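A mesa posta para quem chega

Tuulikki Kinnunen aluga quartos em Etstead e explica como organiza o canto do chá
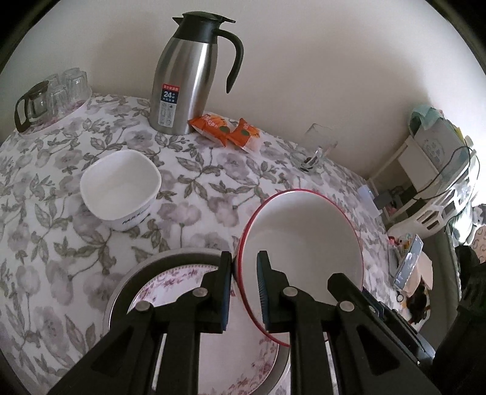

O que deve haver numa mesa de chá para hóspedes?
Água quente numa garrafa térmica, um bule, copos limpos e qualquer coisa pequena para comer. O resto depende do espaço que sobra.

Quem responde é Tuulikki Kinnunen, que gere uma casa de hóspedes de 5 quartos em Etstead. A conversa decorreu numa quinta-feira, às quatro da tarde, hora em que costuma preparar as mesas antes das chegadas.

A garrafa térmica é a peça que ela escolhe primeiro. Prefere as de aço inoxidável, com asa comprida. «Já tive de vidro por dentro e parti duas no mesmo inverno. As de aço aguentam as quedas e limpam-se com um pano.» Coloca-a sempre junto à parede. «Se fica à beira da mesa, alguém lhe toca com a manga.»

Os copos ficam virados para baixo, num tabuleiro, ao lado do bule de vidro. Tuulikki faz assim desde que abriu a casa e não pensa mudar. «Não apanham pó. Mas têm de ir bem secos para o tabuleiro, senão ficam marcas no bordo e o hóspede pensa que não foram lavados.»

Sobre as toalhas tem uma opinião firme. Usa brancas com flores, em tons apagados, e guarda duas para cada mesa. As lisas abandonou-as ao fim do primeiro ano. «Uma gota de chá numa toalha lisa vê-se da porta. Nas de flores ainda se vê, mas menos.» Lava-as a 40 graus e passa-as ainda húmidas.

Perguntámos pelas tigelas e pela bacia, que nem todas as casas oferecem. «A tigela serve para sopa, para fruta, para as cascas. Cada um usa como quer.» A bacia é branca e funda. Há hóspedes que gostam de passar os copos por água quente antes de se servirem, e ela acha bem que tenham onde a deitar – antes isso do que despejarem no vaso da planta, o que já aconteceu.

Os pacotinhos para petiscar compra-os em caixas, na loja Vlachopoulos, e deixa dois junto à garrafa. Experimentou pôr uma taça cheia. «Desaparecia tudo na primeira noite e no dia seguinte pediam mais. Com dois, as pessoas comem um e guardam o outro para a viagem.»

Filippos Stamatopoulos, que trata da casa com ela, queria comprar máquinas de café para os quartos. Fizeram as contas em novembro e desistiram. «Ele ainda fala nisso», diz Tuulikki. «Eu respondo que as cápsulas também se pagam, e que depois é preciso descalcificar as máquinas.»

A limpeza da garrafa faz-se uma vez por semana, com vinagre e água bem quente, meia hora de molho e várias passagens por água limpa. A tampa é lavada à parte, com uma escova fina. «É na tampa que fica o cheiro. Muita gente lava o interior e esquece-se dela.»

Às cinco chegavam os hóspedes do quarto do fundo e faltava encher a garrafa. Tuulikki pôs a água ao lume e foi buscar a segunda toalha.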